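Flimonik Bastel 16 Cabin Intercom Control Unit

Part no. 1545-12
Category: Avionics / Audio / Helicopter
Condition: New, with release certificate
Availability: Ships from stock

Overview

The Bastel 16 is a panel-mounted intercom control unit for light and intermediate helicopters. It connects the crew, the hoist operator and the cabin seats on a single audio bus and replaces older units that need a separate amplifier box. The unit fits a standard Dzus rail opening and draws its power from the 28 V DC essential bus.

Each unit handles up to 12 headset stations. Two of these are reserved for pilot and copilot and stay live if the main audio board fails. The remaining stations can be split into groups, so that a medical crew in the cabin can talk among themselves without being heard up front. Group selection is made on the front panel and is kept in memory when power is removed.

Voice-activated switching is set separately for each station. The squelch threshold follows cabin noise, which reduces clipping of the first syllable during hover and with the door open. Where the operator prefers push-to-talk, the automatic mode can be locked out with an internal switch. Changing the switch requires removal of the top cover and must be recorded in the aircraft log.

Specifications

Input voltage: 22 to 30 V DC
Stations: 12
Transceiver inputs: 5
Unswitched alert inputs: 2
Panel lighting: 5 V or 28 V, night-vision compatible version on request
Mounting: Dzus rail
Connectors: two rear D-sub, one rear circular
Cooling: convection, no fan 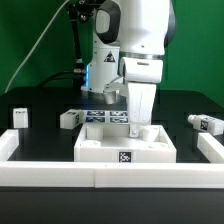
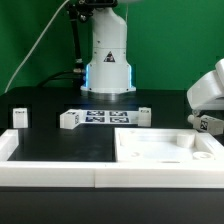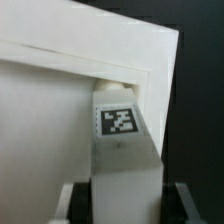
A-yeong Sun writes that her shop replaced two older control heads with the Bastel 16 and was able to reuse the existing headset wiring, but had to make up a new harness for the alert inputs. She would have liked the pin assignments printed on the case as well as in the manual, and notes that the sidetone level is set too high on delivery. It took her a single adjustment per station to correct it.

Sidetone adjustment is covered in section 5 of the installation manual. Units can be delivered with a reduced setting if this is stated on the order.

Installation

Installation must be carried out by an approved avionics shop. The unit is supplied without a harness. A blank harness kit with connectors, backshells and crimp contacts is listed below, and finished harnesses can be ordered to drawing from Bañez.

Keep audio wiring away from inverter and strobe leads. Shields are grounded at the control unit end only. If the aircraft has an existing audio ground block, check that it is isolated from the airframe before connecting the unit. A hum that changes with rotor speed normally points to a second ground path through a headset jack, and each jack should be fitted with insulating washers.

After installation, perform the functional check in the manual with the engines off, then repeat the emergency station test on ground power with the main audio breaker pulled. Both front stations must stay connected to the first transceiver.

Compatibility

High-impedance headsets are supported at all stations. Low-impedance headsets require the Dresent adapter, one per station. Mixed use is permitted, provided that both types are not connected to the same jack pair. Wireless cabin systems can be connected to any station except the two front ones.

Accessories

Blank harness kit, straight backshells
Blank harness kit, 90-degree backshells
Dresent low-impedance adapter
Remote group selector for hoist station
Insulating washer set, 16 pieces
Installation manual, printed

Ordering

State the aircraft type, lighting voltage and required station grouping. Night-vision compatible panels are built to order and cannot be returned. Units sent in for repair should include a copy of the removal tag and a short description of the fault.

Page revised 17 October 2022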